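Can It Do the Dishes Yet? Chores, Machines and a Lot of Waiting

Gallery, August 2026

Every spring somebody announces that the home robot is two years off. I have been keeping the clippings long enough to see the same two years come round several times. So I've started a gallery of the work itself, the small jobs these machines are supposed to take off our hands, with notes on what I think of the claims made for them. I don't sell robots and I don't build them. I spent a good part of my working life cleaning offices and stocking a hardware store, and I know what the jobs ask of a person.

A few things to keep in mind before you get to the picture.

A chore is a chain of small acts. "Wipe the counter" means find the bottle, pick it up the right way round, point it, squeeze, put it down where it won't tip, find the cloth, wipe, notice the sticky patch by the toaster, go back, wipe again. A brochure will show you the picking up. I want the sticky patch.

Success rates get quoted without the setting. The Brotmont leaflet I picked up at a trade show said its arm had done 4000 grasps. Grasps of what, and from where? The man at the booth told me the objects were all standing upright with clear space on every side. My kitchen has never looked like that, and neither did the shelf behind the paint desk.

The Surska people were more open. They had a list of 253 household tasks and a check mark against 111 of them, and they let me read the whole thing. "Pick up bottle" and "put down bottle" were two of the checks. "Clean bathroom mirror" had none. I give them credit for printing the blanks.

Simulation gets a lot of work done on paper. A computer model lets a machine practice all night without breaking a glass, and I can see why people use it. I'd still like to know how the same program does in a real room, with a bottle that is nearly empty and slick from the last person's hands. Ask for that number. If they have it, they'll be glad to tell you.

Now to the cleaning aisle, where the promises are thickest.

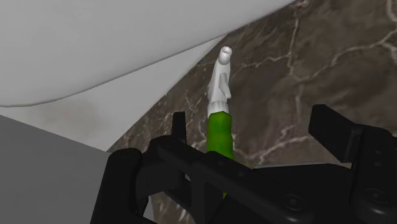
Spray bottle, green with a white head, and a black gripper with a finger to either side. Simulated, against brown marble.

My trouble with spray bottles is the trigger. Holding one and using one are different jobs. You carry the weight with part of your hand and squeeze with the rest, and the aim shifts as you squeeze. A two-finger gripper that has hold of the body has nothing left over to pull the trigger with. There are ways around it, a second arm or a special attachment, and both cost money.

Caltemholm, a contract cleaning outfit I used to work alongside, looked into all this for an office building with 201 desks. They wanted a machine for the evening wipe-down. They ended up buying better carts, and the crew liked the carts.

Still to come: folding towels, emptying a dish rack, and the bottle return machine at Kołodziej, the corner grocery, which jams on anything with a dent in it. If you run a shop and have a machine doing real work on an ordinary day, write to me and I'll come and look. I'll want to stay for the whole shift.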